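Drying and hanging brushes: rack or flat?

Forum: Tools and Materials > Brushes
Started 4/15/20

inkslab_lorville
I have been hanging my brushes tip down from a rack since January. Before that they went back in a bamboo roll while damp, and I lost a goat hair brush to it: the glue at the ferrule let go and the head came out in one piece. Two questions. Does hanging make a measurable difference to the ferrule joint, and how far apart do the brushes need to be on the bar? Mine is the Provalholm rack, the small one. The hooks are close together and I skip some.

quire21
It makes a difference. Stored tip up in a jar, the water runs down into the ferrule and sits on the glue. Hung tip down, it runs out through the hair. The joint sees less water for less time. I would not call it measurable unless somebody here has measured it.

Spacing: far enough that the heads do not touch when you bump the table.

tsuji_paper
I disagree with part of this. If you rinse properly and squeeze the head out with a cloth, there is very little water left to run anywhere. I dry mine flat with the tip just past the edge of a folded towel, overnight, and hang them afterward. Same set of brushes for years, no loose heads. Hanging a full, dripping goat hair brush also stretches the hair out of line while it is heavy.

quire21
Nobody said dripping. Squeeze, shape, hang.

tsuji_paper
The original post says "damp," and people read that in different ways. Flat first, then hang. I will stay with that.

Vlček
The loop matters more than either of you allow. On cheap brushes it is pushed into the end cap with a drop of glue. If the cap comes off, the brush falls tip first. Pull on each loop by hand before you trust it. I have re-set two of mine with epoxy.

Also check the length. A rack with a low crossbar will catch a long brush at the head. The hair dries against the wood and takes a bend. Either move the brush forward of the rail or use a taller rack.

inkslab_lorville
Length is a fair point. I have one that hangs below the rail, with a full white head. The others stop at the rail or just above it. I will check whether it touches when it swings.

sonville_studio
We have a carved rack at the Sonville studio, on a black table along with the practice mat and the ink dish. We keep three brushes on it and do not fill the bar. The shafts differ in thickness and so do the heads, and they clear each other without any trouble.

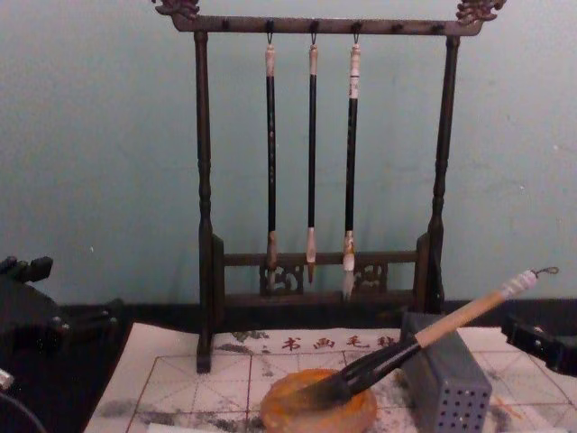
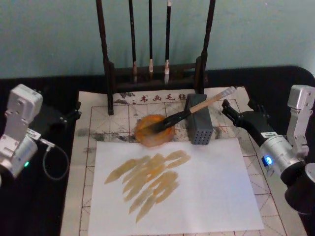

My view on flat versus hung is that it depends on the hair. Stiff hair holds its shape either way. Soft goat hair I squeeze out and leave flat for about 2 hours, then hang. That is close to what tsuji_paper does, with less waiting.

The other habit worth breaking is leaving a brush in the dish between sheets. Ten minutes with the tip bent against the bottom undoes a careful drying routine. Lay it on a rest.

quire21
Agreed on the dish. On goat hair I still hang straight away, and mine are fine.

Vlček
What is the finish on that rack? Dark stain on cheap racks can come off on a wet cap.

sonville_studio
I do not know. It was here before I was. I wipe it with a dry cloth and have had no color come off on the brushes.

inkslab_lorville
Thanks, all. I pulled on the loops and one turned in its cap, so that one is going to be glued. I will dry the long brush flat and hang the rest, and report back if another head comes loose.

tsuji_paper
Let the epoxy cure fully before you hang anything from it. Overnight at least.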